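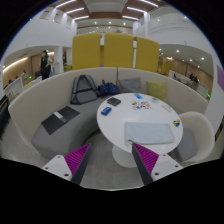
Fig. 1. Booth table before clearing, with a folded pale blue towel near the front edge.

Unit 4: Clearing and Resetting a Booth Table
Instructor: Danica Murín
Handout revised 17/06/2026

Reading before the practical: Pešek's notes on seating areas, section 7.

Booths take longer to reset than open tables. The sofa curves around the table, so you can work freely only from the open side. Items at the far rim are the hard ones to reach. In Fig. 1 these include a bright light-blue packet and a sheet of small stickers or printed shapes. Slide along the seat to get to them. Do not lean your weight on the tabletop. A pedestal table has one support in the middle and can tip if you press on the rim.

Order of work

1. Look over the whole table before touching anything. White items on a white top are easy to miss. There is one near the right rim in Fig. 1.
2. Pick out personal items first. Anything that looks like a wallet goes to the front desk in a labeled bag. Do not open it.
3. Collect small items in the shallow tray. Keep paper flat on top.
4. Take packets and cans next. Check whether they are open before you tilt them.
5. Lift the towel last, with both hands under the fold. If it is clean, keep the fold and put it on the cart.
6. Wipe from the far rim toward yourself, then the edge, then the seat.
7. Check the floor around the pedestal base.

Lost property

Write down the table number, the time and your initials. Items are held at the Lillport desk for 12 days. Questions about the log go to Yabsira Gashaw.

For the practical

Work in pairs. One person clears and the other fills in the sheet, then switch. Bring your own cloth. Trays are on the lower shelf in the supply room and go back there at the end of the session.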